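Domestic Technology and Everyday Claims
Handout 7: Toast
Revised Jul 22, 2023

Read this before the session. The reading list is at the end and it is short, mostly as there is very little on toasters worth reading.

1. Why a toaster

Last session we looked at the kettle, which does one job and gives you a clear sign when it has finished. The toaster makes a similar promise and, in my view, keeps it less often. It has a dial with numbers on it. People assume the numbers mean something. I would like you to stop assuming that, at least until you have tested it.

2. What the dial measures

Ask a room of students and most will say minutes. A few will say "brownness". On a cheap toaster the dial usually sets a timer, and the steps between the numbers need not be equal. Some models cut out on temperature, in which case the second round comes out differently from the first at the same setting. The leaflet seldom says which kind you have bought. The Skudis leaflet we read in June used the phrase "perfect results every time" and did not once say what a perfect result was.

3. Claims to be careful with

"Even browning." Even across one face? Across both? Across two slices done together? Ask which. Bread is not even to start with. The crust stands closer to the wires at the top of a domed loaf, and the crumb varies from one slice to the next.

"Fits all breads." Measure the slot, then measure the bread. A small slice in a long slot will leave part of it empty, and you are still heating that part.

"Saves energy." Compared with what? A grill, probably. The Nilturus advert compares its toaster with an oven, and I have yet to meet anyone who heats an oven for one slice of toast.

4. The class test

We used 24 slices from the same batch of sliced white. One was dropped, so the results cover 23. Each slice was toasted at the middle setting and both faces were scored against a printed colour card. I am not happy with the colour card. Two people holding it under the same lamp gave different scores for the same slice, and I would treat any difference of a single shade as no difference at all.

Points to bring to the seminar:

a) The faces of a slice rarely matched. An average for the whole slice hides this.

b) The crust darkens well ahead of the crumb. If you judge by what sticks out of the top, you are judging the crust. Look at the face as well: a slice can have an orange-brown edge and a face that is still pale, with darker patches on it.

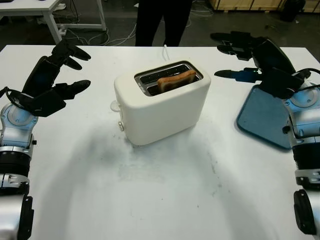

c) Cold starts and warm starts must be recorded separately. Last year's group mixed them and their table is useless.

5. For the seminar

Write no more than 400 words on one claim taken from a toaster's box or leaflet. Say what would have to be measured to support it, and whether you could do it in a kitchen. "It tasted fine" will not be accepted as a finding.

Reading: the Dvořáček leaflet (both sides), and the Storia buying guide, pages on small appliances. Read the second one with a pencil in your hand. It gives star ratings and does not explain the stars.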